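Progress report: Telach Fellowship, second quarter
To: Vonari Fund, small congregations desk
Tuesday, March 2, 2021

Hello again, and thank you for the extra week! I said in my last report that I'd try to write less and I'm going to fail at that, so get a coffee.

The short version first, because I know you have a stack of these to read. The money is mostly where we said it would be, the Thursday meal is running, the marriage and family course has started (late, sorry), and the radio program is the one piece that hasn't moved the way I hoped. I'll take them in that order and then tell you what I'd like to change.

The meal

When we applied, we thought people would come and sit down together after the prayer service. You know how that went. We switched to takeout boxes handed over at the side door, and we've kept it that way. We are now sending out over 200 boxes a month. I had written a much smaller number in the application and I remember feeling bold when I typed it.

The part I didn't expect is how much of this has turned into pastoral work. People pick up a box and then they stand there for a bit. They talk about a parent in the nursing home they can't visit, or a kid who won't log on to school. I started leaving a stack of prayer cards and a pen on the ledge, and the cards come back filled in, sometimes both sides. We read them out on Sunday, first names only, and only when the person has checked the little box saying that's okay. One lady has asked us to pray for the same neighbor's temper since the fall. We're still on it.

Food costs went up a little over winter, mostly containers. The Abbasi market on the corner gives us day-old bread and bruised fruit, and they won't take a receipt for it, so it doesn't show in the budget sheet. I mention it here so you know it exists.
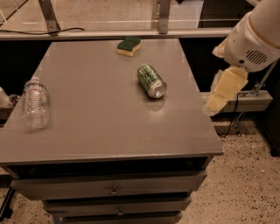
Sponge and drink can, kitchen side.

Kitchen inspection was in the middle of the quarter and we passed, with one note about labeling the shelf in the walk-in. Fixed the same afternoon.

The marriage and family course

This is the one that started late. We planned to begin right after New Year and I pushed it twice, once for the weather and once because the workbooks from Fosteck arrived with half the pages out of order. They replaced them without any fuss, but it cost us two weeks. I've moved the leftover printing money to postage so couples who aren't coming in person can get a book at home. I hope that's within the rules! It's line 3 on the sheet, and if it needs a form, send me the form.

We have 11 couples signed up and 10 of them have stuck with it so far. The couple who stopped had a baby come early (everyone's fine, I've seen the photos, many photos). Half the group meets in the sanctuary with the pews roped off, and the others join by video, which is clumsy. The sound in the sanctuary is lovely for hymns and terrible for a laptop microphone. I spent one whole evening apologizing to a screen.

The content is going over better than I feared. I was nervous about the session on money, since that's the one where people go quiet, and it ended up running forty minutes long. The session on in-laws ran even longer. We had one evening where the Scripture reading got a real argument going about what "submit" means in Ephesians, and I let it go on, and I think it was the best night we've had. Some of our older members would have liked me to settle it. I told them I'd preach on it before Easter, so now I have to.

The radio program

Okay. The idea was a fifteen-minute devotional on the local station, early Sunday, for people who can't get out and don't have internet. We recorded three and aired three. Then the station changed its schedule and offered us a slot at 5:15 in the morning, and I said yes too fast. I don't think many people heard us at that hour. I got two phone calls in total, and one was from my aunt.

I've paused it. The airtime we'd already paid for has been credited, so nothing is lost there, but I'd like to be straight with you that this piece isn't doing what the application said it would do. What I'd rather try is a phone line. You call a number, you hear a five-minute devotional and a hymn, and you can leave a message at the end. It's old-fashioned and it's cheap, and the folks I have in mind already know how to use a phone. I can get it going by the end of March if you're comfortable with me moving the radio money over.

Other bits

The youth group asked to take over the prayer cards on meal nights and I said yes. They redesigned the card, which now has a sun on it.

We had a disagreement in the church about whether the meal should come with a tract in every box. I'm telling you because it took up most of a members' meeting and you may hear about it. We landed on putting the tracts on the ledge next to the cards, where anyone can pick one up. A few people on each side are still sore. I've had coffee, outdoors and very cold, with most of them.

I did finish the reporting workshop you asked all grantees to do. I now keep the receipts in an envelope for each month, where before it was a shoebox, so the sheet I'm attaching this time should be much easier to follow. Please look at the second tab. The first one is my practice tab and I couldn't work out how to delete it.

What I need from you

A yes or no on the radio money.
A yes or no on the postage.
If someone from the fund would like to come by on a Thursday, come! Park on the street and use the side door.

I'll send the next one when the course finishes, and I'll include the evaluation forms the couples fill out, good and bad.

Blessings, and thanks again,
The pastor, Telach Fellowship

We use cookies to help this site work and to see which pages are read. By continuing to browse you agree to our use of cookies. Accept | Manage settings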